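How to compare two grippers on a wiping task without fooling yourself

Posted 7 Mar 2026 by Simin Shokri

Every gripper vendor has a video of a clean pick. Most of them have a video of a clean wipe by now, too. I've watched a lot of these and I have stopped believing any that don't show me the failures, so in February I set up a comparison on our own bench at Troltthorpe. Two grippers, one arm, one fixed camera, one job: stand the cup up, pick up the cloth, wipe the spill, put the cloth down.

The grippers were the Tulleo parallel jaw and the Fledberg three-finger, which costs a good deal more and is supposed to be better at anything soft. I wrote "supposed to be" in my notes before the first run and I'm leaving it in.

What follows is the procedure. You can use it with other grippers. I would be surprised if your numbers matched mine.

What you need

One arm with a tool flange that both grippers fit without an adapter. If one of them needs an adapter plate, you are testing the plate as well.
A camera that stays put. Bolt it down. Tape is fine for an afternoon and useless for a week.
A pale table with nothing on it you care about.
Paper cups, all from the same sleeve.
Milky coffee, mixed in one jug per session.
A folded microfiber cloth. Buy several of the same kind.
A log sheet, on paper or otherwise, that somebody other than the operator fills in.

Step 1. Fix the start layout before you touch the controller

Decide where the cup, the spill and the cloth go, and write it down. We put the cup on its side toward the back of the table, the spill a short way from its mouth, and the cloth to the right of that. The front half stays clear so the arm has somewhere to come in from.

Park the arm fully out of the camera's view and save one reference picture. Every later run gets compared against it. When the overlay doesn't line up, you reset the table and try again, even if it's late and you want to go home.

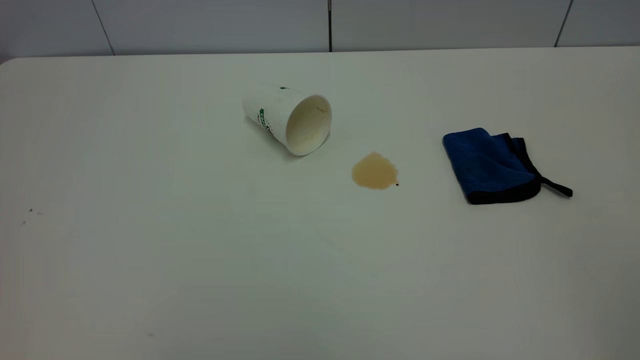

Reading time: 6 minutes

Look at the cloth before you look at anything else. It's folded, with a black trim and a narrow strap sticking out toward the lower right. That strap matters more than the fabric does. A parallel jaw that happens to close on the strap will lift the whole bundle and look brilliant, and you'll have learned nothing about how it handles cloth. Either tuck the strap under or leave it out in the same direction on every run. We left it out, and logged separately whether the grasp was on the strap or on the fold.

There are also a few small dark specks on the left side of the table, well away from the spill. We didn't scrub them off. If your scoring is done by software that counts "non-white pixels remaining", specks like those end up in the score, so mask them from the reference picture first.

Step 2. Set one grip force per object and stop fiddling

This is where most comparisons go wrong. Somebody spends a day tuning the gripper they like and ten minutes tuning the other one. Give both the same tuning time. We allowed an hour each, on a kitchen timer, and Nabil Twal did the tuning on both so it was at least the same pair of hands.

For a paper cup, start low and go up in small steps until it lifts off the table and stays lifted for a slow count of five. Then stop. A cup that has been crushed once goes in the bin. The wall is softer afterward and any gripper will find it easier or harder in ways you can't track.

For the cloth, set the force on the fold and not on a single layer. A force that holds one layer can let the inner ones slide out.

Step 3. Use the same controller settings for the arm

Same speed, same acceleration, same approach height. The Fledberg is heavier, so the payload value has to change, and that's the only thing that should. Sigita Adomaitis caught me running the second gripper with the first one's payload value on day two. We threw out the morning's runs. I complained at the time, and she was right.

Check the camera calibration after every gripper swap. Swapping tools means leaning on things.

Step 4. Mix the order

Don't run all of one gripper and then all of the other. The light changes, the cloths get tired, and the operator gets better at resetting. Swap in blocks. It is annoying and the bolts will wear, but I wouldn't trust a result done the other way, including my own from last year.

We did 208 runs in total, split evenly, in blocks short enough that both grippers got a turn in every session.

Step 5. Score four things, separately

Cup upright and left standing, yes or no.
Cloth picked up, and by which part.
Spill contact on the first stroke, yes or no.
What's left on the table after the last stroke, judged from the picture.

Do not add these up into one number. A single score lets a gripper that is great with cups hide the fact that it drops cloths. Mitali Kanagaratnam did the scoring from the saved pictures without being told which gripper had been on. You can hide the tool easily enough if the arm is parked out of view for the "after" picture as well.

What we got

The Fledberg was better with the cloth, by less than I'd been promised. When it grabbed the fold it kept it. The Tulleo lost the cloth more often on the fold and did very well on the strap, exactly as I'd feared. Take out the strap grasps and you are left with 88 usable parallel-jaw runs, and on those it's clearly the weaker of the two at wiping.

With the cup it went the other way. Three fingers closing on a cup that's lying on its side tend to roll it, and a rolled cup ends up somewhere the plan didn't expect. The parallel jaw came straight down and pinched. Less clever, fewer surprises.

Left-over coffee was a draw, as far as I can tell. I suspect the cloth does most of that work, whichever fingers are holding it — but I haven't tested it, so treat that as a guess.

Things I'd check before believing this page

We used one kind of cloth and one kind of cup. A thinner cloth might reverse the whole thing.

Golnar Abbasi thinks the rolling could be fixed with a better approach angle. She may have a point. I'd count that as tuning, and the hour was up.

Wear. The vendor sheet for the finger pads gives a life of 3,000 cycles. We got nowhere near that, so I can't tell you what happens at the end of it. I plan to carry on to 1,000 with the Tulleo and look at the pads then.

If you repeat this, please save the reference picture and the failed runs along with the good ones. Send me the failed ones first.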